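Home | Guides | Storage | Sorting | Support | Contact

Liscombe Household Sorting Guide
Section 4: The Odds Bin
By Lorne MacDonald, updated March
2 comments | 10 shares

By now you have dealt with the clothes, the books and the cables (Sections 1 to 3). What's left is the stuff that belongs to no category and has been living on the stairs. It goes in the odds bin. The Liscombe method uses two metal bins, placed one behind the other. The front bin is for things waiting on a decision. The back bin is for things that have had one.

4.1 Setting up

1. Put both bins on a level surface at a height where you can reach the floor of each without folding yourself in half.

2. Run a hand around the inside seams. Bins bought secondhand tend to arrive with somebody's previous life stuck in the corners. Scrape out what comes loose and leave what doesn't.

3. Check for a drain hole. Many of the older bins have one. Coins, beads and the small screws you were sure you'd need will find it before you do. Cover it with tape if you are sorting anything smaller than a walnut.

4. Start with the back bin empty. If it isn't, you are still on Section 3 and should go back there.

CAUTION: Metal edges. Wear gloves when moving the bins, even if you have moved them before without gloves and were fine.

4.2 Loading

5. Tip in one small batch at a time. My own household once tried 74 items in a single load, and we ate dinner around it for most of March.

6. Spread the batch out so that nothing is sitting on top of anything else. A thing you can't see is a thing you will keep by default.

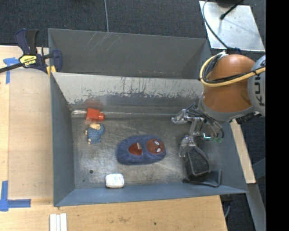 7. Pull the footwear first. Shoes, slippers and boots take up the most floor for the least thought, and they come with an easy test, namely whether there is another one. A single slipper, such as the fuzzy blue one with Spider-Man on the toe, gets set aside until its partner has been looked for under at least two beds. Do not throw it out while its owner is in the house. Samuel, who is five, has views on this that can be heard in Preltulthorpe.

8. Next, toys and figurines. Anything with a face goes to the person most likely to cry about it. Plain blocks and loose parts go back to the toy box, including the ones that fit nothing you own.

9. Soap and other wrapped toiletries go to the bathroom if the wrapper is sound. If it isn't, use the soap this week and stop saving it for guests.

10. Black plastic things of uncertain purpose come last. You may ask each member of the household once what it is. If you get two different answers, put it in the back bin with a label reading "unknown," then check it again at the next sort.

NOTE: Do not carry the front bin from room to room asking people. This has been tried. Everyone takes out one thing and puts in two.

4.3 Closing out

11. Go through the back bin and sort it into keep, give and repair. Repair expires after 56 days. Mark the date on the item itself, as the list will go missing.

12. Wipe both bins down with a damp cloth and dry them before stacking. Scuffs and scratches are cosmetic and no cause for a new bin, whatever the catalog says.

If the front bin fills up again within 10 days, repeat from step 5. If it fills up overnight, see Section 7, Relatives.

Previous: Cables | Next: Paper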